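Endlich Focaccia, die knuspert

Seit November backe ich jeden Freitag Focaccia, und ich muss jetzt wirklich mal darüber schreiben, weil mir im Freundeskreis schon keiner mehr zuhört. Die von letzter Woche war die beste bisher! Unten knusprig, oben diese kleinen Ölseen mit Salz drin, und innen so luftig, dass ich mit dem Daumen reingedrückt habe und alles wieder hochkam. Ich stand kurz vor Mitternacht in der Küche und habe das letzte Eckstück direkt vom Blech gegessen.

Angefangen hat es mit einem Zettel von Ermanno Bellini, bei dem wir im Herbst zwei Nächte gewohnt haben. Er hatte mir das Rezept seiner Mutter auf die Rückseite einer Quittung geschrieben, fast ohne Mengen. »Wasser, bis es richtig ist.« Ja, danke. Meine ersten drei Versuche waren Fladenbrot, und zwar trauriges Fladenbrot. Beim vierten habe ich die Hefe vergessen, den zähle ich nicht mit.

Geändert hat sich alles, als ich mit dem Wasser mutiger wurde. Ich hatte mich immer vor klebrigem Teig gefürchtet und brav Mehl nachgestreut, bis sich eine Kugel formen ließ. Man muss ihn aber kleben lassen! Nasse Hände, dann in der Schüssel von außen nach innen falten, eine halbe Stunde weggehen, wieder falten. Nach der dritten Runde passiert etwas, das mich jedes Mal freut: Der Pamps wird plötzlich glatt und wackelt wie Pudding. Danach kommt die Schüssel für 14 Stunden in den Kühlschrank, bei uns ins Gemüsefach, der Rest ist zu voll.

Beim Mehl bin ich bei Benedetti hängen geblieben, das gibt es in dem kleinen Laden hinter dem Bahnhof (der mit der schiefen Markise). Ye-seo schwört auf normales 550er aus dem Supermarkt und ihre Focaccia ist auch gut, das gebe ich zu. Wir haben einmal beide nebeneinander gebacken und blind probiert. Ich habe ihre für meine gehalten. Über diesen Abend reden wir nicht mehr viel.

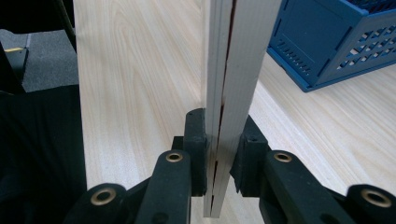 Und dann die Temperatur. Auf dem Zettel stand 200 Grad, und daran habe ich mich wochenlang gehalten, obwohl der Boden immer blass blieb. Jetzt heize ich auf 220 vor, Blech auf die unterste Schiene, und lasse den Ofen deutlich länger laufen, als das Lämpchen behauptet. Was für ein Unterschied! Der Rand bekommt diese fast frittierte Kante, um die sich hier alle streiten. Wer einen stärkeren Ofen hat, kann bestimmt noch höher gehen, meiner fängt dann an zu riechen.

Am Öl bitte nicht sparen. 6 Esslöffel auf ein Blech klingt nach viel und ist genau richtig, die Hälfte drunter, die andere Hälfte oben drauf, zusammen mit einem Schluck Salzwasser. Das mit dem Salzwasser kannte ich vorher gar nicht und fand es erst seltsam. Man kippt es über den Teig, drückt mit allen Fingern Löcher hinein, und es sieht aus wie ein Unfall. Im Ofen verschwindet das Wasser und die Mulden bleiben weich und salzig. Ich könnte nur die Mulden essen.

Belag: Rosmarin geht immer. Zwiebeln, hauchdünn und vorher kurz in Öl gewendet, gehen auch immer. Kirschtomaten mag ich lieber im Sommer, im Winter schmecken sie mir nach nichts. Trauben mit Fenchelsamen stehen noch auf der Liste, da bin ich sehr gespannt.

Was übrig bleibt, schneide ich am nächsten Morgen waagerecht auf und röste es in der Pfanne, Schnittfläche nach unten. Mit einem Spiegelei drauf ist das inzwischen mein liebstes Samstagsfrühstück, noch vor Pfannkuchen, und das will bei mir was heißen.

Nächste Woche probiere ich die Variante mit gekochter Kartoffel im Teig, wie man sie in Apulien macht. Falls jemand von euch weiß, ob man die Kartoffel heiß oder kalt untermischt: bitte in die Kommentare!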